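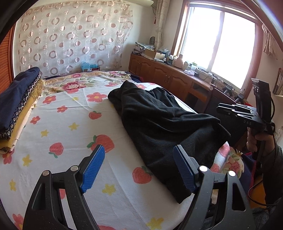
Two hand-held grippers, one at work on the laundry. The blue pads are the part I keep reordering.

October
by Krešimir Mujić

Search this blog Search

I've put off writing up the budget for the next round of gripper work, mostly in the hope that the numbers would settle. They haven't, so these are the numbers as they stand. If you are planning to buy hand-held grippers for recording household tasks, some of this may save you a spreadsheet.

The short version is that the grippers are the easy line to fill in. You get a quote, you put it down, and it stays put. What moved on me was everything that goes with them: pads, cables, mounts, storage, shipping, and the hours it takes to get a room set up and put back.

Grippers

I asked for quotes from Orell and Simolent. Orell came in at $449 per unit, handle and fingers included, mounting bracket extra. Simolent wanted $400 with the bracket included, but with a longer wait. I went back and forth on this for a week. Ankica Stoyanova, who runs the recording sessions and has to live with whatever I buy, wanted the Simolent units for one reason, that the fingers come off with a plain screwdriver. The Orell fingers need a small hex key that everybody loses. We went with Simolent.

You need them in pairs. I know that sounds obvious, but my first budget listed a quantity of one per operator. Clothes are a two-handed job. You can drag a shirt across a bed with one gripper, and that's as far as you'll get. Folding anything larger than a washcloth takes one hand to hold and one hand to move. So whatever the unit price is, double it before you show the total to anyone.

Then add a spare. I didn't have one in the last budget, and when a finger cracked at the pivot we had an operator with one working hand and a room already laid out. Ankica used the time for inventory, but the session was gone.

Pads

The textured pads on the fingertips wear out. I had them down as a one-time cost, which was wrong. Thin cotton is easy on them. Fleece and heavy knits are harder, and dark fleece leaves lint in the texture that has to be picked out with a toothbrush. Once the texture goes smooth, the fabric slides and operators start squeezing harder, and that wears on the fingers as well.

Citetti sells replacement pads in bulk, and I've set aside $150 for them this time. I may be low. My plan is to change pads on a schedule instead of waiting for somebody to complain, and I don't know yet how fast we'll go through them that way. I'll report back in the comments when I do.

One note on color. We tried black pads on black fingers for a short while and went back to blue. When the cloth is dark too, it is very hard to tell in the recording where the finger stops and the garment starts. Blue costs the same.

Cables and power

I budgeted nothing for cables last time and paid for it out of the pads line. Every gripper that has a cable needs somewhere for the cable to go, and in a real bedroom that means the windowsill, the back of a cabinet, or across the floor where someone will step on it. Buy longer cables than you think you need. Buy a power strip for each room and leave it there. We used to carry one strip from room to room and it was always in the wrong one.

Small tripods go on this line too, for want of a better place. They're cheap, and they drift off to other jobs. Write the name of the room on the leg with a paint marker.

I have $200 down for all of it. That felt generous when I typed it in and feels less so now.

Rooms

I got an offer from Söderlund to build us a mock bedroom with a bed, a cabinet and a fake window. It was a good offer and the drawings were nice. I turned it down. A real bedroom has a patterned sheet, a quilt pushed to one end, curtains that let in too much sun, and a cabinet top with boxes and jars on it. You can buy all that and arrange it, but someone has to keep rearranging it, and after a while they get into the habit of putting everything in the same place.

The trade is that real rooms cost time. Setup takes longer. Light changes during the day, and by 3 p.m. a west window can be a problem. You can't drill into anything. Ankica's rule is that we don't move what we don't need to move, and I've come around to it. I had a line for curtain clips and she crossed it out.

What I did add is a laundry line, by which I mean a budget line for laundry. Clothes that get folded and unfolded all day need washing, and we need enough of them that operators aren't handling the same navy top every time. Secondhand is fine. Mix the weights: sweatshirts, tees, something with trim, something stretchy. Kids' clothes are useful, being small and fiddly.

What I left out

No new computers. The ones we have are slow to copy files over but they do it overnight, and I'd like the money in spare fingers.

No hard cases either. Simolent sells one with cut foam and I wanted it. Then I looked at how we really carry the grippers, which is in a plastic tote with a towel, and in all this time the tote has not broken anything. The cracked finger was from a drop at the bedside.

No training budget. New operators sit with Ankica and fold towels until they stop looking at their hands. She says most of them get there in a morning. Fitted sheets are a separate matter and we don't start people on those.

Still open

Shipping. Simolent quoted the units without it and I've asked twice. I'm also waiting to hear whether the newer fingers fit the older handles. If they do, the spare gripper can turn into a spare set of fingers and I can move the difference over to pads. If they don't, the order goes in as it is.

Ankica has also asked for a stool. She's getting the stool.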